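Clarow (inventory system)

Clarow is an indoor aerial inventory system in which small unmanned aircraft read the labels of stored goods and report their positions to a central server. It was developed by Tandent, an engineering firm based in Jestholm, and is used mainly in warehouses, archives and parts depots where shelving is too high or too closely spaced for regular counting on foot. The name refers both to the aircraft and to the scheduling software that directs them.

Background

Counting stock by hand in a large warehouse usually requires a lift truck, an operator and a second worker with a scanner. Aisles are closed while the work is carried out, and a full count may be done only once or twice a year. Fixed cameras and radio tags reduce the need for manual counts but must be installed throughout the building and replaced when shelving is moved.

Tandent began work on an aerial alternative after a depot operator in Jestholm asked for a method that would not require changes to its racks. The first prototype was a single tethered aircraft that drew power through a cable and could serve one aisle at a time. The tether limited the choice of route and tended to catch on pallet corners, and it was dropped in the second prototype. The project was led by Cyril Mottram, who had previously worked on overhead conveyor controls.

Design

Each aircraft has four ducted rotors enclosed by a foam guard, a forward label reader, and two downward sensors used for height and drift. The guard allows light contact with shelving without damage to either. Aircraft return to a charging shelf when idle. The server assigns them to aisles, holds them apart at crossings and orders any aircraft that loses contact to land in place.

Flight is restricted to marked corridors. A corridor is defined in software during installation and may be closed by a supervisor from a wall panel or handheld terminal. When a person enters a closed aisle through a monitored gate, aircraft in that aisle rise to a holding height and stop.

Positioning

Satellite signals are generally too weak indoors for this type of work, and Clarow combines several other sources to establish where an aircraft is.

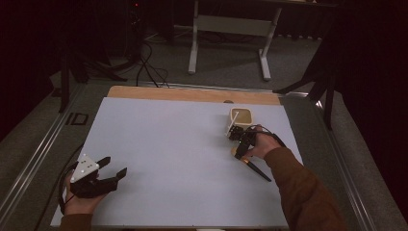

The primary source is a map of the racks, built during a survey flight and corrected each time an aircraft passes a known label. A secondary source is visual tracking from fixed cameras at the ends of the aisles, for which each aircraft carries a patterned plate on its upper surface. Plates of this general kind are found on many sorts of equipment, including hand tools; the white triangular plate dotted with small dark circular markers on top of the left-hand gripper is one form. A pattern without symmetry is preferred, as it allows software to recover the direction in which the object is pointing along with its location. Clarow uses a four-sided plate with a different arrangement of dots for each aircraft, so that two machines meeting at a crossing are not confused.

When the map and the camera estimates disagree by more than a set margin, the aircraft slows and repeats its last label reading. If the disagreement continues, it leaves the corridor by the nearest exit and is marked for inspection. Reflective packaging and shrink wrap are the most frequent causes of such disagreements.

Scheduling

The scheduler divides a site into cells and assigns each cell a priority based on how long ago it was last read and how often its contents change. A cell that has been emptied or refilled since the last reading moves toward the front of the list. The method is called the Kravchuk rule in Tandent's manuals. It replaced an earlier fixed rotation under which slow-moving stock was read as often as fast-moving stock.

A single server can direct up to 20 aircraft. Larger sites are split into zones, each with its own server, and aircraft do not cross between zones. Readings are stored with a time, a shelf position and an image of the label. Images that cannot be read automatically are placed in a queue for staff.

Sample retrieval variant

A second model, introduced as Clarow R, carries a small arm and can bring single light items to a collection shelf. It was intended for archives and parts depots in which one item is often needed from a box of many.

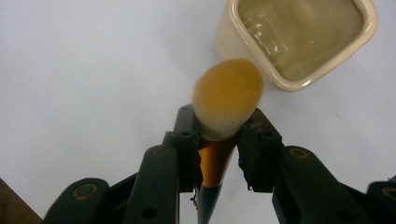
Retrieval proved more difficult than reading, largely because the arm must select a part of the item that can bear pressure. Boxes and rigid tubes present few problems. Items with both firm and soft parts require the gripping point to be recorded in advance: a makeup brush, for instance, can be held upright between two jaws below its bristles, leaving the soft, rounded head clear of contact. Clarow R stores a gripping height and a closing force for each item type, and refuses any item for which neither has been entered. Glass, liquids and open containers are excluded by default.

Deployment

The system entered regular service in March at the Jestholm depot, where 438 rack bays were included in the first survey. A second installation, at a regional records archive, covered 2,021 bays and was the first to be divided into zones. The current software, released on Saturday, May 14, 2022, added the closed-aisle holding height and the revised label queue.

Limitations

Clarow cannot read labels that face the rear of a shelf or are covered by other goods. It does not count the contents of sealed boxes and relies on the quantity printed on the label. Performance falls in cold stores, where battery life is shorter and frost may form on the reader window. Noise has also been raised as a concern at sites where flights take place during working hours, and several operators limit flights to the night shift.

See also

Automated storage and retrieval
Indoor positioning
Multi-robot scheduling
Unmanned aerial vehicle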